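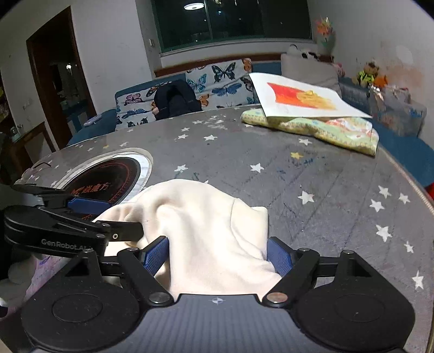 Pilleck Lake Loop Opens Back Up Saturday, With a New Shuttle

Good news for those of us who have been staring at the closed gate since spring: the loop trail around Pilleck Lake reopens on Saturday, and this time you won't have to fight for a parking spot to walk it.

The park office posted the notice this morning and I read it twice over coffee (okay, and then I went looking for my boots). The whole loop will be open, including the stretch along the north shore where the old boardwalk had gotten so bad. I walked that part last August and put my foot straight through a plank, so I was very happy to see that 251 feet of it has been rebuilt. The new section is a bit wider too, which should help when you meet a family with a stroller coming the other way.

Now for the shuttle! It'll run between the Sheehan visitor center and the Pradside trailhead, with the first bus leaving at 8 a.m. and the last one heading back at 6 p.m. The ride is free, but you do need a park pass to get on. Dogs are allowed on the trail as long as they're leashed, but they can't ride the shuttle, so dog people will still be driving up to Pradside and hoping for the best. I'm one of them, and I plan to be there early.

Speaking of parking, the Pradside lot now has a two-hour limit on weekends. I have mixed feelings about that one. I can get around the lake in less time than that if I keep moving, but I never do keep moving. There's always a heron, or a snack. If you want to make a day of it, leave the car at Sheehan, where you can stay until closing.

The other change is a daily cap. The park will let 500 people onto the loop each day through the end of the fall color season, and once the passes are gone, they're gone. You can reserve one online through Fliltavia, the same booking site the park already uses for campsites, or take your chances at the window in the morning. I tried the site at lunchtime and Saturday still had plenty left, but I wouldn't wait too long if you've got your heart set on a weekend.

A few smaller things from the notice: the picnic area on the south shore is open but the grills are not, the water tap at Pradside is still shut off, so fill your bottles before you leave home, and the side path up to the overlook stays closed until the crew finishes clearing the downed trees. There's no date for that yet. I asked at the window and was told to check back in a couple of weeks.

I'll be on the north shore Saturday morning with a thermos and a very muddy dog, so say hi if you see us.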